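Rostton 4, Eltska 2 at home Friday night. Posting a few notes from the game before I head to bed.

Attendance was announced at 1147. That's the first time we've been over 1000 since December.

Bayram got the first one seven minutes in, off a rebound. Eltska tied it on the power play and then took the lead on a shot the goalie never saw through traffic.

Second period was all Rostton. Two goals in the last few minutes, both from the third line. That line has been the best one on the ice for a couple of weeks and still gets third-line minutes.
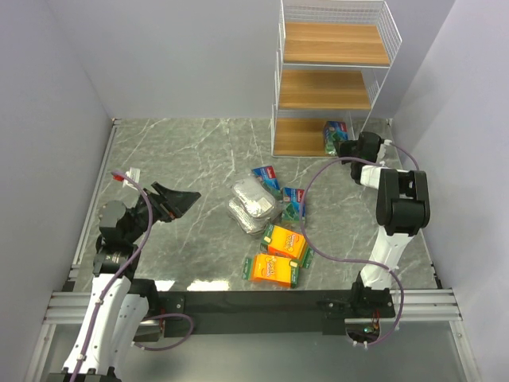
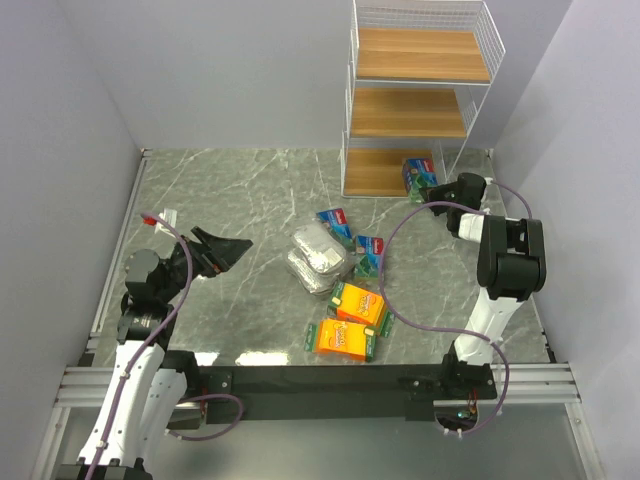
Kamran Arain: The third line only looks that good against tired defense pairs. Give them top minutes and they'd be chasing the puck by the second period.

Maybe so. I'd still like to see it for one game, with Rumimer coming in next and two of their regular defensemen out.

Empty-netter made it 4-2. Shots were almost even, and Eltska had 23. Penalty kill went one for two, so that still needs work.

Next home game is the one against Rumimer. Doors open an hour before the puck drops, same as usual. I'll post the lines when the team puts them out.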